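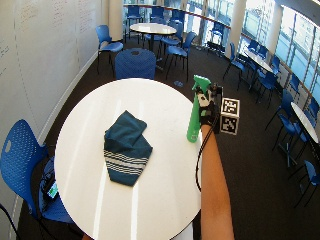
Tirel Wrist Kit: Tabletop Cleaning Recordings

Data card and setup notes, kit revision 4

Summary

The Tirel Wrist Kit is a wearable capture kit from Droteck for recording hand motion during ordinary manual work. This card covers the sample recordings that ship with the kit: spray bottle and cloth tasks at round tables in a furnished room. The recordings are meant for checking an installation and for small imitation learning experiments. They are too narrow in scope to train a general cleaning policy.

Contents

The sample set holds 600 episodes. Each episode is one attempt at one task, stored in its own folder with three items:

video.mp4 — fixed workspace view
hand.csv — wrist orientation and finger bend, one row per sample
meta.json — task name, wearer number, kit serial, calibration reference

Hand samples and video share one clock, started by the recorder. Rows in hand.csv that fall before the first video timestamp should be dropped. The loader does this by default; pass keep_lead=True to retain them.

Tasks

spray_table: pick up the bottle, spray the tabletop, put the bottle down
wipe_table: wipe with a cloth until the wearer calls the end
spray_and_wipe: both of the above in one episode
fold_cloth: fold the cloth and leave it on the table

Wearers were given the task name and no script. Grip, hand choice and wiping pattern vary as a result. A trigger bottle is harder for the kit than it looks: the squeeze is short, and most of the motion is in one or two fingers while the wrist stays nearly still.

Setup

1. Strap the kit over the back of the hand and wrist. It should be snug enough that the housing does not shift when you make a fist.
2. Run the cable along the inner forearm. Leave slack at the elbow.
3. Place a marker cube where the fixed camera can see it, with at least one face unobstructed. The floor is fine. Do not move the cube between calibration and the end of the session.
4. Run tirel calibrate and follow the four poses.
5. Run tirel record --task NAME. Press Enter to end each episode.

Recalibrate after taking the kit off, even briefly. The software will accept an old calibration file without a warning.

Loading

from tirel import Episodes
eps = Episodes("samples/", task="spray_table")
for ep in eps: print(ep.id, len(ep.hand))

The loader needs Python 3.10 or later. Reading video also needs ffmpeg on the path.

Known problems

Glare. Glossy tabletops near large windows produce bright streaks in the video. Segmentation models that have not seen this tend to mark the streaks as objects. No correction has been applied.

Cable drag. The cable can pull on the wrist unit during long reaches, giving a small rotation offset. In 68 episodes the offset was large enough to be listed in flagged.txt. Those episodes remain in the set.

Occlusion. The fixed view loses the fingers whenever the back of the hand faces the camera. Use hand.csv for finger state in those stretches.

Liquid. The housing is not sealed. Keep the nozzle pointed away from the kit and wipe the strap dry before storage.

Comparison with Kobori glove

The Kobori glove covers the fingertips and reports contact pressure. Tirel does neither. Tirel leaves the fingertips bare, so wearers handle cloth and triggers normally. Users who need force data should pick the glove. A converter from Kobori logs is in tools/, but it discards the pressure channels.

Larger set

Flovo hosts the extended set of 3,000 episodes for registered kit owners. The folder layout is the same, and access uses the serial number printed on the packing slip.

Maintainer

Reynaldo Aquino, Droteck. Include meta.json and the console log with any bug report.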